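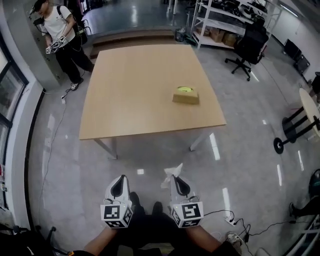 I've spent most of April on the data side of a manipulation project and I have complaints. A thread, long, skip it if you like your robot news cheerful.

The pitch you hear goes like so. Robots are slow and expensive, people are fast and cheap. Give a person a pair of hand-held grippers, have them do chores at a table, record everything, train on it. No robot in the room at all. I believed about half of it going in. I'm down to a third.

Our target was 698 clean episodes of one task family: pick the soft thing up, get it in the box, let go. We're doing it on the floor at Clevalton, with a spec that Zarna wrote and a training stack that comes from Cirkden. Three outfits, three definitions of the word "episode."

Zarna says an episode starts when the gripper closes on the object. Cirkden says it starts when the hands leave the rest position. We had 40 episodes in the can before anyone compared the two documents. Guess who re-cut them.

First gripe. "Anyone can do it." Anyone can do it badly. A new operator moves like a person with two fingers missing, which is fair enough, that's what you've handed them. Then around the second hour they get good, and they get good in their own private way. One flicks the wrist. One pins everything against the box wall. The model gets served all of it as if it were the same skill.

Someone will reply that variety is the point. Fine. Variety in the objects, sure. Variety in where the box sits, sure. I have yet to see a plot that convinces me variety in bad habits helps anybody.

Second gripe, the markers. You put printed squares on a cube under the gripper, the camera finds the squares, you get the pose of the hand. Lovely on paper. Now tilt the hand the way a hand wants to tilt when it reaches into a box. Now do it under ceiling lights on a shiny floor. The track drops out for a few frames and somebody's software fills in the gap with a nice smooth curve.

That smooth curve then goes into training as if a human did it. No human did it. A spline did it. I asked what share of our frames were filled in and got told that it's "within tolerance." Whose tolerance? The document doesn't say.

Third gripe, soft stuff. Crumpled things, bags, tissue, anything that changes shape when you breathe near it. Everybody wants these in the set because they make a good demo. They are also the episodes where operators cheat the most without knowing it. They look with their own eyes, from their own head, and lean a little to see round the box. If the robot's camera is bolted in place, it can't lean.

I raised this in the weekly call and was told that the policy "will learn to cope." That sentence does a lot of work in this field.

Fourth gripe, and I'll admit it's petty. Cables. Every setup drawing I've been sent shows a table, a person and two clean little devices. Every setup I've ever stood in has power strips on the floor and a cord you learn to step over. I'd like one methods section that lists trip hazards next to the sampling rate.

Related: people adjust their reach to the cord. If it tugs from the left, you stop reaching far to the right. I went through one operator's day and the far right of the workspace was close to bare. We moved the power strip and asked for those placements again. Took the whole afternoon.

Now the money. The quote that got this approved said 500 episodes a day. I've seen it repeated in three slide decks and I can't find where it came from. What does a day of ours look like? Calibrate. Recalibrate. Reset the object, which is slower than the task itself. Throw out the ones where a hand left the camera's view. Break, because holding your forearms up in front of you for an hour hurts.

On our worst day we kept 18. Eighteen! The calibration had drifted before lunch and the checker only runs at night. Everyone worked hard and the result was a full disk.

So the checker now runs after every batch. This took one evening to set up and had been on the "later" list since the start. If you take one practical thing from me, take that. Check while the operator is still standing there and can do it over.

Two more that cost us nothing. Write down who is holding the grippers, every time, even if it feels silly. And keep the failures in their own folder. Ours were being deleted, and then a month on someone wanted examples of dropped objects and offered to pay to have us stage them.

To be fair to the other side, the grippers themselves are decent. I've done teleop with a full arm and I don't miss the lag. You feel the object, a bit. You can tell a bad grasp before you see it. I'd choose them again for this kind of task, at this kind of table.

What I won't sign is the jump from there to "so now it scales." Our first policy trained on this set did well on the box where we'd always put it. We slid the box toward the corner and the success rate fell off a cliff. Same box, same table.

Chukwu has offered to run the same task with a second crew and a different room, using our spec and none of our people. I hope it goes ahead. If their set trains a policy that works on our table, I'll come back and eat this thread.

Until then, when someone shows you an hours-of-data number, ask how many hours were thrown away, who did the throwing, and at what time of night the checker ran.

Replies are open. Please don't send me the demo video, I've seen it.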